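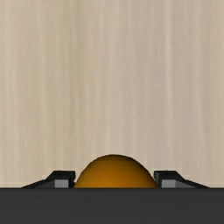 Siham Aoun
15. April 2019

So, ich hab's endlich gemacht: Prullel gegen Daher, zwei Greifregler, ein Parallelgreifer, dieselbe Aufgabe. Orange Kugel nehmen, in die Kiste legen, fertig. Klingt nach Nachmittag, waren dann doch ein paar Tage mehr. Thread!

Kurz zum Aufbau: alles in der Simulation, gerechnet in Ustasen. An echter Hardware würde ich mich mit einem frischen Regler ohnehin erst mal nicht austoben, ich mag meine Fingerpads. Und hier kann ich denselben Griff hundertmal unter denselben Bedingungen laufen lassen und nebenbei Wäsche aufhängen.

Prullel ist der Alte. Rein positionsgeregelt, Finger zu bis Sollweite, Ende. Läuft bei uns seit Ewigkeiten, keiner mag den Code anfassen, aber er tut brav, was man ihm sagt. Leider auch dann, wenn die Sollweite Quatsch ist.

Daher regelt auf Kraft. Man gibt eine Obergrenze vor, der Greifer schließt, bis er Widerstand merkt, und hält dann. Auf dem Papier genau das, was man für runde Sachen will – in der Praxis hat man sechs Parameter mehr, an denen man nachts um halb eins dreht.

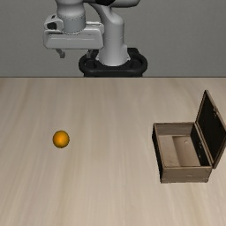
Der Arbeitsplatz von vorn: Arm hinten, Kugel links, Kiste mit offenem Deckel rechts.

Warum eine Kugel? Weil sie gemein ist! Ein Würfel verzeiht dir, wenn du etwas schräg ankommst, der dreht sich halt zwischen die Finger. Die Kugel flutscht nach vorne raus, sobald du zu weit hinten zupackst. Ich hab in der ersten Runde mehr Zeit mit Wegrollen verbracht als mit Greifen.

Erste Runde also Prullel. Mit sauber eingestellter Sollweite richtig gut, schnell, kein Gezappel. Dann hab ich den Kugeldurchmesser um 2 mm verkleinert, ohne ihm was zu sagen, und tja. Finger zu, Kugel liegt da und guckt.

Umgekehrt übrigens noch schlimmer: Kugel größer, Sollweite gleich. Dann drückt er sie munter in sich selbst hinein, der Kontaktlöser kriegt Schluckauf und das Ding schießt quer über den Tisch. Ich hab laut gelacht, mein Kollege am Nebentisch fand's weniger lustig (Kopfhörer vergessen).

Dann Daher. Erster Versuch: Kraftgrenze viel zu niedrig, Finger berühren kurz und bleiben stehen, weil er schon die Reibung in der Führung für Kontakt hält. Hat mich einen halben Tag gekostet, bis ich das kapiert hatte. Steht in der Doku, Seite 4. Ja, ja.
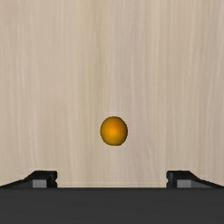

Lesezeit des Threads: 4 Min.

Zur Kamera, weil gestern in den Antworten gefragt wurde: Ich nutze zwei Ansichten, eine an der Hand und eine fest vor dem Tisch. Die Handkamera ist für den Anflug Gold wert, man sieht sofort, ob die Kugel mittig zwischen den Fingern liegt oder ob man gleich mit einer Fingerspitze draufsetzt.

Nur ganz nah dran wird's blöd. Dann verschwindet der untere Teil der Kugel hinter dem Greiferkörper und meine Schwerpunktschätzung wandert nach oben weg, weil sie nur noch die Kuppe kennt. Lösung bisher: ab einem gewissen Abstand die letzte gute Schätzung einfrieren und blind weiterfahren. Nicht elegant, ich weiß. Wenn wer was Besseres hat, her damit!

Die feste Kamera brauch ich vor allem für den Rest, also Anheben, Rüberfahren, Kiste. Da sieht die Handkamera ja hauptsächlich Tisch.

Mit Daher und eingefrorener Schätzung dann nochmal von vorn. Und plötzlich war der Durchmesser egal! Kleiner, größer, alles gut, die Finger gehen eben so weit zu, wie es passt. Dafür ist er spürbar langsamer beim Schließen, der tastet sich ran wie ich morgens zur Kaffeemaschine.

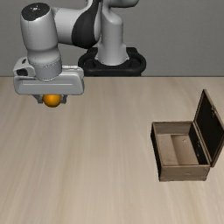
Kugel im Griff und über dem Tisch, der Weg zur Kiste geht nach rechts vorne.

Kleine Falle beim Transport: der offene Deckel. Der lehnt rechts raus und in meinem Kollisionsmodell war er erst gar nicht drin. Prullel wie Daher fahren da fröhlich durch, dafür können beide nix, das war mein Bahnplaner. Trotzdem einen ganzen Abend am falschen Ende gesucht.

Insgesamt hab ich jetzt 3000 Läufe auf der Platte, die Auswertung ist aber noch nicht durch, deswegen gibt's von mir heute keine Prozentzahlen. Bitte auch nicht per DM danach fragen, ich rechne ja schon.

Bauchgefühl: Für feste Teile mit bekanntem Maß bleib ich bei Prullel, das Tempo ist einfach schön. Für alles, was rund ist oder streut, nehm ich Daher und leb mit der Warterei. Am liebsten hätte ich beides, schnell zu bis kurz vor Kontakt und dann auf Kraft umschalten. Hab ich angefangen, ruckelt noch beim Umschalten wie ein alter Bus.

Im Juni will ich dann die neuen Finger von Grusow dazunehmen, die mit den weicheren Pads. Das Modell hab ich schon da, mir fehlen bloß vernünftige Reibwerte. Wer die schon mal vermessen hat: bitte melden, ich zahl in Kuchen.

Parameter für Daher stell ich morgen rein, die muss ich vorher noch aus drei verschiedenen Textdateien zusammenklauben.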